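## 4. Preparing an obituary for publication

Use this section when a death has been confirmed and the desk editor has opened a slot in Moroz, the page system used by the Adolwood newsroom.

1. In Moroz, select **New item > Obituary**. The form opens with template 319 loaded.
2. Enter the full name, age, and place of birth. Leave **Cause of death** blank unless the family has agreed to its release.
3. Paste the body text. The limit is 300 words for a short notice. Longer pieces go to Manee Intarasuk on the features desk.
4. Fill in **Source**. Name the relative, employer, or funeral home — "family friend" is not accepted.

 > **Caution:** Saving with an empty Source field sends the item back to drafts and clears the headline.

5. Check the archive for earlier coverage and link up to 12 articles.
6. Write the headline in the present tense, without quotation marks.
7. Select **Preview** and read the item at 100 percent zoom in both the web and print views.

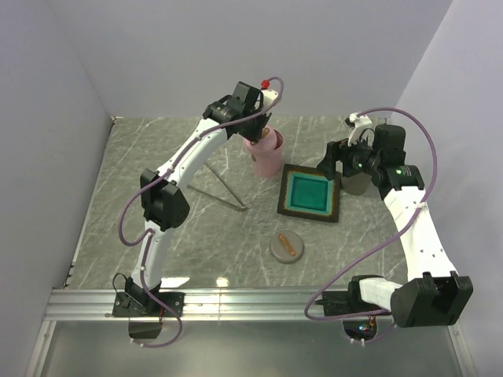 8. Select **Send to desk**. The status changes to *Waiting*.

### Corrections after publication

Open the item, select **Amend**, and add a dated line at the foot of the text. Do not overwrite the original age or name without a note. Panya Phuthong approves all amendments to print items.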